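The snack table and the box lid

I cleared off the snack table on Monday, 5th August, after putting it off for most of the summer. It isn't a big table and it doesn't do much. It stands against the wall between the kitchen and the hallway, and anything edible that doesn't need the fridge ends up on it. Visitors bring something, it goes on the table. I come home from the store tired, it goes on the table.

The problem is that I stopped seeing what was there. In May I bought a second Swiss roll because I thought we were out, and then found the first one under a bag of buns, three days past its date. So I decided to do it properly this time: take everything off, shake out the cloth, put it all back in one pile and look at each thing before deciding where it should live.

The cloth is a plaid one I've had since the apartment in Culldale. I like it because it doesn't show crumbs, but that is also what's wrong with it. I took it out to the balcony, shook it, and put it back on the table with the flowers in the corner where they had been.

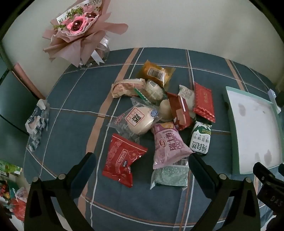 The pile before sorting, with the flowers in their jar at the back.

Most of what I had was bread and cake. There was a big white steamed bun in a clear bag, another white bun in its own plastic, a yellow packaged cake, the lavender Swiss roll, an egg-shaped pastry, and a biscuit packet or two. Fernanda Louro gave me some of it. She shops at Tsolakis on Saturdays and buys too much on purpose so she can hand it around the building. The rest is mine and I have no excuse for it.

I sorted by date first. I tried sorting by type once, sweet in one place and plain in another, and it looked nice for a week. Then everything at the back went stale. Going by date is uglier but the food gets eaten. Anything with less than a week left goes at the front. Biscuits can wait, so they go at the back. The steamed buns don't count in this system at all. If I'm not eating them that day or the next, they go in the freezer, each one in its own bag, and I steam them straight from frozen.

The other half of the job was finding something to hold the pile together. I've used a few things over the years. A wire basket was no good because the small packets got their corners stuck in it. A mixing bowl was too deep, and I was back to not knowing what was at the bottom. Syafiqah Tjoa told me to use a drawer organizer, and I did order one from Cultarer, but it was two inches too long for the space and I sent it back. The refund took longer than the shipping did.

What I ended up with is the lid of a cardboard box. It's pale green on the outside and white inside, and shallow enough that nothing can hide. It has stains on the bottom and some pencil scribbles. I gave it a pass with a barely damp cloth and the stains stayed put, so I've stopped trying. You can't scrub cardboard. Everything that goes in it is wrapped anyway. 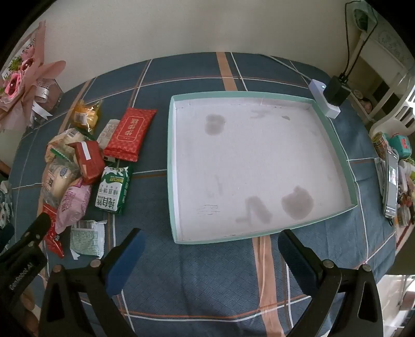
The lid in the middle of the table, snacks still off to the left.

I tried the lid in the middle first and the snacks on the left, and moved things across in date order. Not all of it fits, and I've decided that's useful. If it doesn't fit in the lid, I have too much and I don't buy any more until it does. Lukian Ostapchuk thinks this is a silly way to shop. He may be right, but he also has 29 cans of chickpeas.

The power strip stays on the right side at the back. I would like it off the table completely, but the outlet is up on the wall and the charger has to go somewhere. I thought about running the strip along the floor and gave up on the idea after I looked behind the radiator. For now the rule is that food stays on the left and in the middle, and cords stay on the right.

The flowers stay too. I change the water every other day and trim the stems a little when I do. Ihor Pavliuk, who is at my place most Mondays for dinner, said the table would hold a lot more if I moved them to the windowsill. It would, and then I'd fill the space with more snacks.

The whole thing took less time than making dinner did. I threw out a stale half packet of crackers from behind the jar and an empty wrapper I had been treating as a full one. I froze the buns. I ate the egg-shaped pastry standing up, and it was dry but fine.

A few people asked after my last kitchen post what I use to write dates on things. It's a regular black marker and masking tape. I write the date large on the tape and put it on the front of the packet, over the brand name if I have to. The dates printed on small packets are often on a fold or under a seam, and I can't read them without my glasses. Tape peels off plastic film easily. It doesn't peel off paper bags very well, so for those I write on the bag.

Next is the shelf over the stove, where the spices are. Araceli Barrera has offered to help with that one and I've told her to bring her own marker.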